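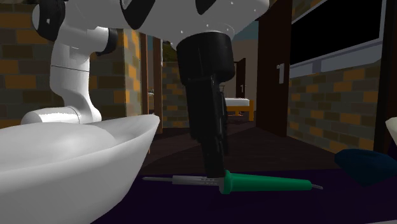 11 Aug 2023

**Nularent – release planning meeting, minutes**

Present: label side, management, mastering, online. Apologies received from the video editor.

**1. Minutes of the July meeting**

Agreed as written, with one correction. The Preda remix runs to two versions, the full one and a radio edit, and both should have been listed.

**2. Cledon single**

The master of "Cemlow" was signed off. The second chorus has been brought down slightly after comments from management, and the talking at the start has gone. The instrumental is still missing from the shared folder. Mastering will upload it before the artwork goes out.

The download page will carry the single on its own. The remix follows two weeks later, so that radio has one version to play at a time.

Action: mastering to upload the instrumental and a clean version.

**3. Preda remix**

The guest verse is finished and has been placed after the first chorus. Management asked whether the producer tag could be moved from the opening to the end of the intro. Agreed. The split sheet has been signed by everyone except the co-writer, who wants the title credit spelt the same way on all stores. The remix will not be sent to any store until this is settled.

Action: label to send the corrected credits to the co-writer.

**4. Artwork and page layout**

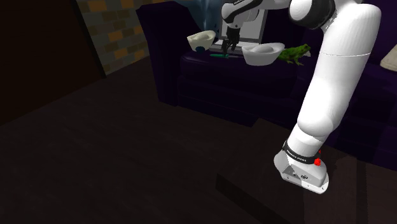
Cover text for the single was discussed at some length. The artist name goes above the title, both in capitals, and the label name is dropped from the front. Online said the small lettering has to survive being shrunk to a thumbnail. White on black was preferred, like the band around the top of the robot arm's base, and the play button on the page can be a small bright red one like the button beside it. The lyric sheet stays in grey.

Action: online to send a square cover and a banner.

**5. Numbers and budget**

The July single had 905 downloads from our own page. The target for "Cemlow" is 2000, counting the page only and leaving the stores out. Promotion will go to 9 radio stations, the same list as last time. No money will be spent on paid blog posts until the first figures are in.

**6. Any other business**

The lyric video is late. The editor has the words but not the final audio – mastering will send it with the instrumental.

The old download link for the July single still points to the unmastered file. Online to replace it.

Next meeting to be fixed once the split sheet is complete.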